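How to Budget for a Two-Armed Robot Without Forgetting the Shelf

By Edin Zupan
5/7/23
Last updated: April, when the cable prices were still funny

Start with the task, then price the hands. Most people do it the other way around and end up with a wonderful gripper and nothing for it to pick up. Our task at Rudbridge is tidying shoes, so line one of the budget was shoes.

Next, split your sheet into two columns: things the robot is made of, and things the robot needs near it. The second column is the one your boss will cut – defend it. Shelving, spare footwear, power strips and desk space came to $1,236 for us, against a plan of $1,217. I have been forgiven for the difference.

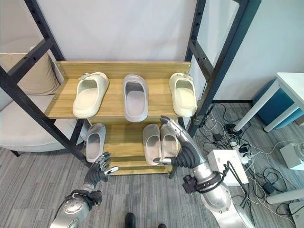 Shoe tidying on the two-tier shelf, right hand at the lower pair.

Buy shelving with perforated posts if you can. You will change your mind about shelf height, and a drill costs money too. Get slides in pale, similar colors if you want a hard test, and in loud ones if you have a demo on Monday.

Then price the fingers. Ask the seller what a single replacement finger costs and how long it takes to ship. Nikolaidis quoted us around 70 days, so we ordered 2 spares with the hands. Wumico wouldn't quote at all, which also answered the question.

Last, measure the distance to the nearest outlet before you order cables. Add slack for the arms at full reach, and put the total on the Gita project code before anyone asks.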